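List Home | Threads | Authors | Search | Log in

Re: [penard-teleop] hand demos vs remote for soft stuff
From: Fahad Afridi
1/21/26

Ghazala Marwat wrote:
> We did 820 episodes over the remote rig for Prurkura and the cloth
> ones are the worst of the lot. Operators can't feel when they've got
> one layer or two. Is anyone doing these by hand now? And how messy
> do you let the tray get?

Quick one, between meetings. Yes, by hand for anything soft. Remote is still fine for blocks and boxes, we kept it for those. Socks went over to the handheld gripper in June and I'm not going back.

Tray: messy. Toys, socks, whatever fits. First batch at Dhanial was one sock on a bare tray and the policy fell apart the minute a second thing showed up.
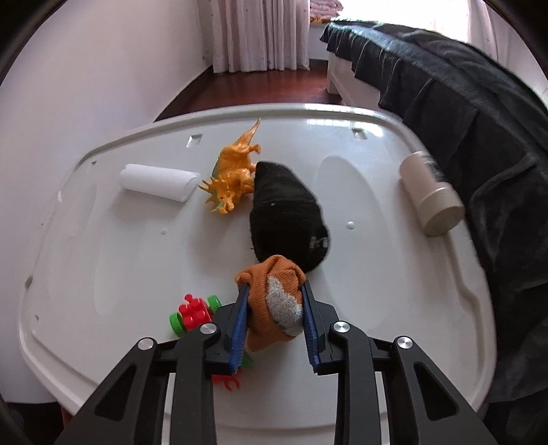
Other stuff that bit us. Close slow, hold a beat, then lift. People rush teh lift and you get a blurry mess right where the grasp matters. Swap demonstrators every 20 minutes, wrists get tired and the approach angle drifts. We toss up to 10 episodes a session, mostly bad tracking when someone swings round too fast.

Remote numbers for the same task I have somewhere, will dig out. Gurnmont has 4 of the handhelds if you want to borrow one, ask me off list. Need it back before the next round tho.

Fahad

3 replies | 2 shares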